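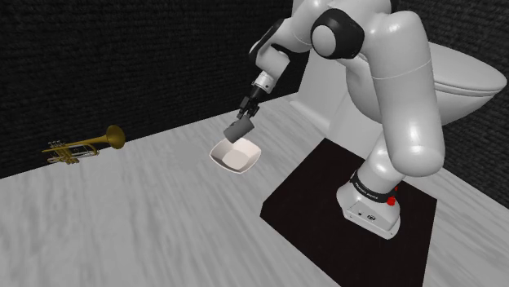
One early reader of the Gikthorpe release replied that a word list without the sentences the words came from was of little use to them, and asked whether the sentences could be added. They were added in the second release, and the rest of this card describes that version.

Gikthorpe Place-Word List, release 2

Contents

The list holds 1,285 entries for dialect words used of land, water and farm boundaries. Of these, 1,159 carry at least one source sentence. The remaining entries come from field books in which only the headword and a gloss were written down. They are kept in the main file and flagged with no_context = 1.

Files

entries.tsv - one row per headword
sentences.tsv - one row per source sentence, joined on entry_id
variants.tsv - spellings found in the sources, joined on entry_id
sources.txt - short titles and shelf references

All files are UTF-8 with Unix line endings. Fields are separated by tabs and are never quoted. A literal tab in a source has been replaced by a single space.

Columns in entries.tsv

entry_id: integer, stable between releases. Withdrawn numbers are not used again.
headword: the commonest spelling in the sources. Where two spellings are equally common, the older one is taken.
pos: n, v, adj or x. The value x marks words whose part of speech could not be settled from the source.
gloss: a short definition in present-day English.
domain: land, water, boundary or mixed.
parish: the parish named in the source, or blank.
no_context: 0 or 1.

How the list was made

Headwords were taken from two collections, referred to throughout as Farau and Moradi after the labels on their boxes. The Farau books are in ink and mostly legible. The Moradi slips are in pencil, and 300 of them were read twice by different people. Where the two readings differed, both are given in variants.tsv and the second is marked alt.

Glosses were rewritten for length. The original wording is in sentences.tsv under note_orig wherever the collector wrote one. Spelling in the source sentences has not been changed, and neither has punctuation, except that line-end hyphens have been removed.

Known problems

Parish is blank more often in Moradi than in Farau. Counts by parish should not be compared across the two.

The domain value mixed was applied unevenly in release 1. Entries for ditches and banks have been checked again; those for lanes and gates have not.

A few headwords are probably place names that a collector took for common nouns. They have been left in - removing them would have meant guessing.

Sorting follows byte order, so capitalised headwords come before all others. Use a locale-aware sort if this matters.

Loading

The files open in any spreadsheet, but import them as text. Several parish codes begin with a zero and will otherwise lose it. The Norine script in the tools folder checks that every entry_id in the two joined files is present in entries.tsv and prints the first 100 mismatches. On an unaltered copy it prints nothing.

Changes since release 1

Source sentences added.
Column region dropped, as it repeated parish.
Duplicate headwords merged where gloss and source agreed.
Two column names put into lower case.

Licence and corrections

The list may be copied and altered provided the source line in sources.txt is kept. Corrections should give the entry_id, the column and the proposed reading, with the shelf reference if the original has been seen. Changes to glosses alone are held over to the next release.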